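Two-Arm Cell Inspection Checklist - with comments
Wedano data floor, Cell 4, bag and packet tasks
2026-08-18
Marks: OK / FIX / HOLD. Write something in the comment even if it's OK. Blank comments get sent back.

BEFORE POWER

1. E-stop reachable from operator stool, not blocked. OK
Comment: Reachable. Stool was pushed too far left again, moved it back to the tape.

2. E-stop pressed and released, both arms drop out. OK
Comment: Both dropped. Right one a hair slower to come back, same as last sheet.

3. Floor clear under and behind the cell. FIX
Comment: Empty snack carton on the walkway. Gone now. Cartons go in the cage, please.

4. Mounting rail bolts, both ends. OK
Comment: Paint marks line up. Checked by hand also.

5. Wall panels tight, no rattle. OK
Comment: Left panel buzzes if you lean on it. Dont lean on it.

6. Tabletop condition. OK
Comment: Scuffs, mostly front and right. Cosmetic. No raised edges, ran a cloth over it and nothing snagged. Look again in October when the top is due for a swap.

ARMS AND CABLES

7. Arm cables clipped, no rubbing at the elbows. OK
Comment: Clips all seated. Right cable has a shiny patch past the elbow, not worn through. Watch.

8. Slack loops clear of moving parts. HOLD
Comment: Left loop hangs lower than I like. Full sweep at slow speed, didn't catch. Wants one more clip on it before the night shift. Marked HOLD so somebody reads this.

9. Gripper fingers tight, no cracks. OK
Comment: Changed the right finger piece at the start of shift, old one had a chip in it. Old one is in the Morketti tray, not the trash.

10. Printed bracket on left gripper, firm. OK
Comment: Firm. Do not use it as a handle when you park the arm.

11. Home pose, both arms, 2 times each. OK
Comment: Good both times.

12. Speed cap set to 80 percent for new operators, full for signed-off. OK
Comment: Was left at full from the last crew. Set back. Third sheet in a row this comes up.

OBJECTS ON THE TABLE

13. Props match the task card. OK
Comment: Task card is "open bag, take out packets". Torn paper bag in the middle, packets in it, extra snack bags off to the right, container on its side to the left. Card says scatter is allowed so fine.

14. No leaking, open or crushed food. OK
Comment: Sealed ones on the right checked by squeezing. Any packet that pops comes off the table right then, not at the end of the episode. Crumbs get in the finger joints and it takes ages.

15. Nothing sharp, nothing glass. OK

Yes I know, blank comment. Nothing to say.

16. Loose cables on the tabletop. FIX
Comment: Thin blue one looping out from under the bag toward the front. If it's a prop, put it on the card. If it isn't, take it off before you record - the grippers will pick up anything that looks like a handle and then we have that in the set.

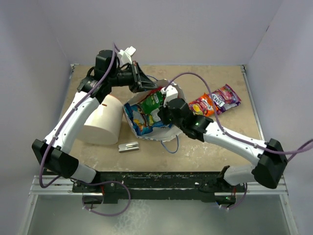 Issue 4, page 2

Right gripper on the green chip packet, left one held off over the container side. Good spacing, this is about how close I want the arms to get on a bag task. Note how far the bag is spread. Wide open like that, the model gets a clean look at the contents and the operator isn't fighting paper. Closed-top bags are a separate card, don't mix them.

RECORDING

17. Episode count agrees with the log. FIX
Comment: Log says 300, disk is short of that. The missing ones are the aborted runs, which were logged but not saved. Save the aborts too! Tag them as fails. Filali's side wants fails, they have asked for them more than once.

18. Operator calls out before first move. OK
Comment: Heard it. Quiet though. Louder.

19. Hands out of the cell until both arms are parked. HOLD
Comment: Saw a reach-in to straighten a packet while the right arm was still live. Stopped the run, talked it over, restarted. No contact. Goes on the near miss sheet as well as here. If a packet is in a bad spot, let the episode fail or park both arms, then reach.

20. Resets varied between episodes. FIX
Comment: Roughly half the resets I looked at had the packets laid out nearly the same. Move stuff. Flip packets over, swap sides, turn the bag. Otherwise we are teaching it one table.

21. Operator break taken. OK
Comment: Taken, written down.

END OF SHIFT

22. Arms parked, power off, rail wiped. OK

23. Props back in the Jalham bin, torn bags counted out as used. OK
Comment: Bin is getting full of torn bags. Used ones go to recycling, only keep the ones that still stand up.

24. Open items carried to next sheet:
Item 8 - extra clip, left arm
Item 16 - blue cable, prop or not, need an answer
Item 17 - aborts not saved
Item 19 - near miss sheet, needs second signature
Item 20 - reset variaton, show the new people the reset card

Cell released for use with HOLD on 8. Slow speed only until the clip is on.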